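Home | Products | Orders | Support | Contact
Filed under: Screen Printing Support / Emulsions & Exposure

Ticket 368 — Pinholes and early breakdown on coated screens
Product: Femitz dual-cure emulsion, one-gallon pail
Status: Closed

Reported issue
The customer, a textile print shop, reports pinholes across the open areas of the stencil after washout. On longer runs the stencil begins to break down near the squeegee edge. The shop prints repeat patterns on finished fabric with water-based ink supplied by Tiedemann. The fault first appeared in October, after a new pail was opened.

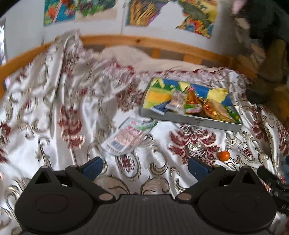 Red and gold damask pattern on white satin.

First response
The customer was asked to confirm mesh count, coating method, drying conditions and exposure time. The reply stated the following: two coats on the print side and one on the squeegee side, dried overnight in a closed cabinet, and exposed for 40 seconds on a Follden LED unit. The drying cabinet was not fitted with a dehumidifier, and a hygrometer left inside it read 57 percent in the morning.

Assessment
Two causes were considered likely. The humidity reading is above the level we advise for this emulsion, and screens that hold moisture will not harden fully. The exposure time had also been carried over from a single-cure product and had not been tested again — a step calculator was therefore recommended before any further production screens were made.

Degreasing was reviewed as well. The shop had been using a household cleaner, which may leave a residue on the mesh. Dirnent mesh degreaser was suggested in its place, followed by a full rinse on both sides.
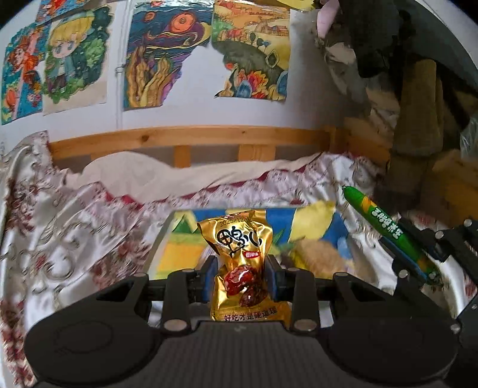 Gold foil snack package with a red label below the brand name.

Second response
The customer ran the step test on 21 screens after adding a dehumidifier to the cabinet. Pinholes were no longer present on any screen exposed at the new time. One screen still showed softening at the lower corner. This was traced to uneven coating, and the customer was advised to check the scoop coater for nicks along its edge.

Resolution
Closed on 18th December at the customer's request. No replacement pail was issued. Should the fault return, please reply to this ticket with the batch code and the step test results — a new ticket is not required.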